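The Great Sauce Question, and other news from the allotment kitchen

Well, I promised last time that I'd finally write up the tomato sauce saga, and since three of you have now stopped me at the gate to ask where it's got to, I'd better get on with it. Put the kettle on, it's a long one.

For anyone who's joined us over summer, the short version is that we had a ridiculous year for tomatoes. The Romas on the Gravier Street side went berserk in February and didn't let up until after the long weekend in March. By the end I was leaving bags on people's doorsteps and running away. My neighbour gave me a bag back! So when Loredana Lombardi rang and said she still had her nonna's big pot and a free Saturday, I said yes before she'd finished the sentence.

Now, Loredana was thinking passata. Proper passata, in longnecks, the way her family has done it in the backyard in Coburg since before she was born. I was thinking sauce. Tomato sauce, the sort you put on a snag in bread. You would not believe how much discussion there was over this. We ended up doing both, with the passata in the morning and the sauce in the arvo, and I've had sore shoulders ever since.

We got through 56 kilos of tomatoes. I know the number because Jerome Ocampo weighed every single crate on his fishing scales and wrote it on the back of a seed packet, and he's been telling people about it at the bus stop. The passata side of things went like clockwork, because Loredana runs it like a military operation. You wash, you halve, you squeeze, you feed the machine, you put the skins through again (always twice, she was very firm), a basil leaf in each bottle and that's that. I was on basil. I think this was a judgement on my squeezing.

The sauce was my department and it was a bit more of an adventure.

I'd dug out my mum's recipe, which is on a card so splattered you have to read it by holding it up to the window. It says 'onions, a few' and 'vinegar to taste' and 'boil till right'. Thanks Mum. I had a crack at turning that into something with quantities in it, and what I landed on for a home-sized batch was three kilos of ripe tomatoes, 500 grams of brown onions, a couple of green apples, 500 grams of white sugar, two cups of brown vinegar, two tablespoons of salt, and a little muslin bag with a teaspoon each of whole cloves, allspice and black peppercorns. Garlic if you like it. Precious Galang put in a knob of ginger when my back was turned and I have to say it was lovely.

Chop everything roughly, chuck it in the biggest pot you own, bring it up slowly and then let it blip away for a good couple of hours with the lid off. Stir it more often than you think you need to. The sugar wants to catch on the bottom, and once it's caught the whole pot tastes of it. Fish out the spice bag, whizz it or push it through a sieve (I sieve, I don't like pips), and then back on the heat until a spoonful on a cold saucer doesn't weep a little watery ring around itself. Into hot clean bottles, lids on, done.

The apples are the bit people always ask about. They give it body, so it sits on your chips instead of sliding off. My mum used windfalls and cut the brown bits out.
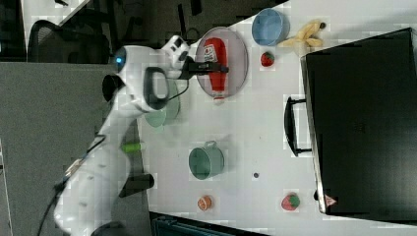

Then came the argument about whether homemade sauce can ever hold its own against shop sauce, and this is where it all got a bit heated. Efren Rivera is a shop sauce man. He's loyal to the squeezy bottle and he makes no apology for it. His view is that a pie has a shop sauce flavour and a relish is a relish, and that what I'd made, delicious as it was, was a relish with ideas above its station. I said his tastebuds had been ruined by forty years of footy canteens. He said exactly, and that's what a pie should taste like.

So we had a tasting. Of course we did. Janelle Samonte brought a slab of party pies out of her freezer and we set up along the trestle with everyone's offerings in saucers so you couldn't tell which was which, though mine was the only one with any texture so it wasn't much of a mystery. There was Efren's shop sauce, mine, Precious's ginger version, and a thin dark one Janelle's sister-in-law makes with Worcestershire that I'd happily drink.

I'd love to tell you that homemade romped it in. The ginger one won! By a mile! Mine came third, after Efren's, and he's been unbearable. I will say that when we moved on to cheese toasties my sauce picked up a lot of late support, and I think on a cold roast lamb sandwich it would have cleaned up. I've asked for a rematch in winter with a different menu and I'll let you know.

A few things I learned, for those of you planning a batch with the last of the autumn fruit.

Don't be tempted to use green-shouldered tomatoes just because they're there. I did a second little batch at home with the dregs off the vines and it came out a sort of sad brick colour, and sharp with it. Leave those on the windowsill for a week, or make green tomato pickle, which is a much better use of them – Loredana does hers with mustard seeds and keeps promising me the recipe.

Squeeze bottles are handy for the table but they're not for keeping. If you're storing the sauce for months it wants glass and a proper lid, and it wants to go in hot. I decant a bit into a squeezy for the fridge door and refill it from the jar as we go. Wash the nozzle, please. You know who you are.

Brown vinegar stains. It stains wooden spoons, it stains the good tea towels, and it has stained the front of a cream linen shirt I should never have been wearing in the first place. Wear an apron, or wear something you already hate.

Label the bottles on the day. I say this every year and every year I end up with a row of red bottles in the pantry and no clue which ones have chilli. Jerome did his with masking tape and a texta, I did mine with nothing, and last Tuesday I put what I thought was passata on the spaghetti. We ate it. It wasn't terrible, it was just very much like being eight years old.

And open a window. Hot vinegar in a small kitchen gets right up your nose, and my curtains still smell like a fish and chip shop. (My husband says he doesn't mind.)

There's still a bit of everything going if you'd like some. The passata's been divided up among those who came on the day, but I've put a box of sauce bottles on the bottom shelf in the shed, next to the Konstantinidis family's olives, and you're welcome to take one if you leave a clean jar in its place. Efren has offered to donate a squeezy bottle of the other stuff for comparison. Ignore him.

Speaking of the olives, they need another few weeks in the brine, so hands off for the moment. I had one early and it was like biting a battery.

In garden news, the broad beans are in, the garlic's in, and the brassica bed has been netted at last after the cabbage moths had their way with everything in April. If your kale looks like lace it's not just you. I've been out there squashing caterpillars between my fingers before breakfast, which is a horrible way to start the day but strangely satisfying. Precious swears by broken eggshells scattered around as decoy butterflies. I've got eggshells everywhere now and I'm not convinced the moths have noticed, but the beds do look festive.

The tomato beds are cleared and resting under pea straw. We'll shift them across to the back fence next season, so if you've got a favourite variety you'd like to see, save some seed now. Scoop it out, let it sit in a glass of water for a few days until it goes a bit funky, rinse it, and dry it on a plate – don't use paper towel unless you want to plant the paper towel as well. I've got plenty of Roma put by and a few from that big lumpy yellow thing Janelle grew, the one that split if you so much as looked at it but tasted like heaven on toast.

Next get-together is quinces, at Loredana's, and she's asked me to say bring your own knife and make it a sharp one. She's got a tree that's bent double and she wants it all gone. I'm bringing the sugar. If anybody has a trick for peeling the blasted things without losing a thumb, I would dearly love to hear it before then.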